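The Marikar Folding Table, Marble-Pattern Top

Home > Tables > Folding and occasional tables

We have been selling folding tables at Lilimwood for a good long while now, and I'll happily admit that for most of that time they were plain white or plain brown and nobody fell in love with them. You got one out when the cousins came and you put it away again afterwards. The Marikar is a bit different. People buy it meaning to tuck it behind a door, and then they write to us a few months later to say it has been standing in the front room ever since and would we please send them a second one to go with it.

It's a rectangular table with a glossy top in a pink and white marble pattern, and when I say pattern I mean a good generous one, with veins of orange and salmon and rust running right across it. Along the edge there's a thin band of bright red-orange, and I know that sounds like a lot for one small table (Debashish Sultana, who buys our furniture, had to talk me into it) but it does finish the thing off beautifully. Underneath you have black metal legs that fold, with grey tips on the feet.

A word about the marble, so that there's no disappointment when the box arrives. The top is a printed, sealed surface and it isn't stone. You wouldn't be able to carry it if it were! What you get is the colour and the shine without needing two strong neighbours to move it, and it doesn't mind a damp cloth three times a day.

What it's good for

Meals, first of all. The Marikar is sized for the way a lot of us really eat, with a bowl and a plate and a fork each and something to share in the middle. Steel dishes look especially nice on it, I think, as the shine of the metal picks up the shine of the top. If you already have our Likia bowls and plates they sit very happily together, and a wide shallow plate under a bowl will catch the drips when somebody is helping themselves to dal in a hurry. 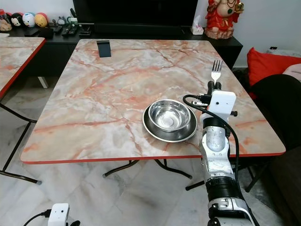
The Marikar in pink and white marble pattern, with a stainless steel bowl and plate. A second table stands to the left.

After meals it becomes whatever you need. Hashini Cassim in our shop does all her gift wrapping on one, and she says the smooth top is lovely for running scissors along paper, though please do keep the blades off the surface itself. My own spends most of its week as a homework table and most of its evenings holding a pot of tea and a jigsaw that has been nearly finished since June.

If you have the space, do think about a pair. Two of them with the long sides together make a decent supper table, and when everybody has gone home you can pull them apart again and have one by the sofa and one by the window. The veining doesn't match up from one top to the next – each one is laid a little differently – so you will see where they meet. I rather like that, but if it would bother you, a runner down the middle sorts it out.

Putting it up and taking it down

There's nothing to assemble, I'm glad to say. Lay the table face down on a rug or a folded blanket, open the legs out one end at a time and press each brace until you hear it click. Then turn it over, keeping hold of it by the long edges. It's easier with another person but I manage on my own. Give the top a gentle push from above before you put anything on it, and if there's any wobble at all, turn it back and check the braces again.

To fold it, do the same in reverse. Mind your fingers at the hinge, particularly when it's new, as the springs are quite firm to begin with and soften up with use.

The grey foot tips are there for your floor as much as for the table. They're kind to tiles and to wood, and they can be pulled off and replaced when they wear. Spare sets are kept at the counter, or you can add one to your order in the basket.

Looking after it

Wipe it with warm water and a drop of washing-up liquid, then dry it with a soft cloth, which brings the gloss back up. Turmeric and beetroot should be wiped up straight away. Please don't use scouring powder or the rough side of a sponge, and put a mat under anything that has come off the hob or out of the oven. The edge band is tough enough for everyday knocks but it won't thank you for being dragged along a brick wall, so carry the table through doorways with the legs folded.

It's an indoor table. A dry afternoon on the patio does no harm, but don't leave it out overnight.

Colours and matching pieces

The pink and white is the one we keep in stock all year. We did have a green for a short time and I'm still asked for it, but the makers have stopped that one. If you're after something to sit at, the Stidier folding stool has the same black legs and goes underneath without a fuss, and the two fold up to stand together behind a wardrobe.

What customers have told us

"Bought for my mother's flat where there is no room for a proper dining table. She puts a cloth on it for visitors and takes the cloth off again when they leave, because she prefers the pink." – Genalyn Bautista

"Good solid table. The colour is stronger than I expected, a bit more orange, but it has grown on me. One foot tip was missing and the shop posted me another." – Cauã Sales

"We have two and they get folded away every night. Braces were stiff at first, fine now." – Lakmal Khondokar

Ordering

Product code: Marikar 217
Finish: pink and white marble pattern, red-orange edge band
Legs: black metal, folding
Delivered: flat, ready to open
Stool to match: Stidier 151

You can order from this page or come and see one standing up in the shop, where you're very welcome to sit at it for a while. Returns are accepted on unused tables in their original box, so do keep the cardboard until you're sure.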